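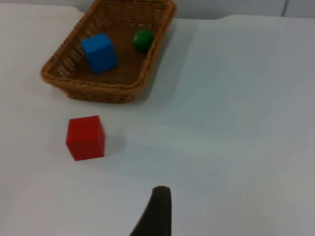 A wicker basket with a blue cube and a green ball in it, and a red cube on the table, at the Noststead open day.

I'd been meaning to get out to Noststead since April, when a friend told me the old wool store had been turned over to basket makers and toy people, and I finally made the drive for the open day on 2019-09-18. What a place! You come in through the loading dock, past a stack of willow taller than my car, and the smell gets you straight away (a bit like wet hay and a bit like tea).

The weavers are called Floltamance and they have the whole north side. Jolene Cartwright took our group through, and she talks about rims the way my uncle talks about utes. The border is the hard part, she told us, as it takes all the knocks and it's where your hand goes first. I got to have a go at one and made a real dog's breakfast of it. She undid four rows without a word and handed it back to me.

They finished 1,133 baskets last year, every one numbered in a ledger by the door. I flicked back to number 181 and it had gone to a kindy two towns over.

Next door is Stesska, who do the playthings, and the sorting tables were my favourite part of the day. White tops, baskets out, blocks and balls to put in them. I love the colours against the wicker. The basket is a warm honey brown with sloping sides and a nice rounded rim, and the blue of the cube looks terrific inside it. The ball is a dark glossy green, a fair bit smaller than the cubes, and I've decided I want a bowl of them at home for no purpose whatsoever. The cubes have a matte finish and softened edges, which suits them, I reckon.

I stayed at that table far longer than a grown adult should. A little bloke beside me was sorting by colour, then changed his mind and went by shape, and started all over again.

Lunch was from the Ağca van in the yard. Get the spinach one, and get there before noon, as the queue was 13 deep when I came back for seconds. Over 3,000 people came through across the day, according to the woman on the gate, but it never felt crowded inside.

Parking is on the grass and entry is a gold coin. Wear closed shoes if you want to try the weaving.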